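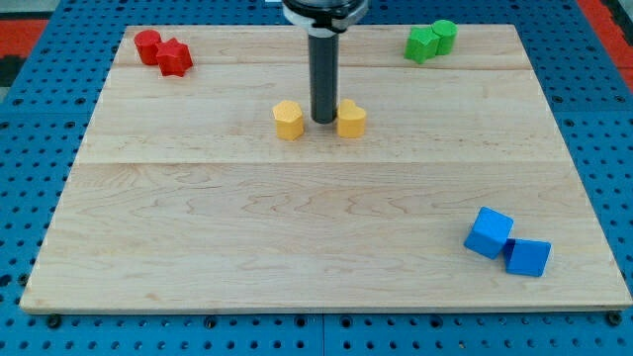
Arbeitsplatte Jekberg, Ahorn hell, Oberfläche mit sichtbarer Maserung

Jekberg Arbeitsplatte Ahorn, geölt
Hersteller: Brallar
Artikelnummer: 284-125
Stand der Angaben: 2018-08-15

Produktbeschreibung

Die Jekberg ist eine massive Auflageplatte aus europäischem Bergahorn für Werkbänke, Basteltische und Unterschränke mit tragendem Rahmen. Die Lamellen sind durchgehend und über die gesamte Länge verleimt. Wellige Maserung und leichte Farbunterschiede zwischen einzelnen Platten sind holztypisch und kein Reklamationsgrund. Eine Sortierung nach Maserungsbild ist nicht möglich.

Die Platte wird werkseitig beidseitig geschliffen und einmal mit Hartöl behandelt. Vor der ersten Nutzung ist ein zweiter Auftrag erforderlich, bei Einsatz in Küche oder Waschraum ein dritter. Die Kanten sind mit 3 mm Radius gerundet. Bohrungen und Ausschnitte sind ab Werk nicht vorhanden.

Technische Daten

Holzart: Bergahorn, massiv
Aufbau: durchgehende Lamellen, verleimt nach D3
Länge: 125 cm
Tiefe: 65 cm
Stärke: 38 mm
Holzfeuchte bei Auslieferung: 10 %, Toleranz ± 2 %
Oberfläche: geschliffen, Körnung 180, einmal geölt
Kanten: gerundet, Radius 3 mm
Lieferumfang: Platte, Montageblatt, Schleifvlies

Montage

Die Platte vor dem Einbau drei Tage im Aufstellraum waagerecht auf Leisten lagern. Folie vollständig entfernen, damit beide Seiten gleichmäßig Feuchtigkeit aufnehmen und abgeben können.

Zur Befestigung Langlochwinkel oder Nutklötze verwenden. Ahorn arbeitet quer zur Faser; eine starre Verschraubung über die gesamte Tiefe führt zu Rissen oder Verwerfungen. Vorbohren mit 3 mm, maximale Einschraubtiefe 28 mm. Zu Wänden ist eine Dehnungsfuge von mindestens 5 mm einzuhalten.

Schnittkanten und Ausschnitte unmittelbar nach dem Sägen ölen, auch wenn sie später verdeckt sind. Im Bereich von Spülen zusätzlich mit Silikon abdichten. Über Geräten mit Wärmeabgabe ist ein Dampfsperrblech vorzusehen.

Pflege

Mit einem leicht feuchten Tuch in Faserrichtung wischen und nachtrocknen. Keine Scheuermittel, keine Mikrofasertücher, keine ammoniakhaltigen Reiniger. Stehendes Wasser sofort aufnehmen. Eisenhaltige Gegenstände nicht feucht abstellen.

Nachölen bei normaler Nutzung zweimal im Jahr. Druckstellen lassen sich mit feuchtem Tuch und Bügeleisen auf mittlerer Stufe anheben, danach Körnung 180 und neu ölen. Ölgetränkte Lappen können sich selbst entzünden und müssen ausgebreitet im Freien trocknen.

Zubehör

Hartöl Joklow, farblos, 0,75 l
Langlochwinkel Pelletier, verzinkt, 10 Stück
Dampfsperrblech, Aluminium, selbstklebend
Schleifvlies, fein

Lieferung

Versand per Spedition, frei Bordsteinkante. Verpackung auf Transportschäden prüfen und Mängel auf dem Frachtbrief vermerken. Zugeschnittene oder nachgeölte Platten sind von der Rückgabe ausgeschlossen. Die Ausführung mit 40 mm Stärke ist seit Juni nicht mehr lieferbar, Restbestände auf Anfrage.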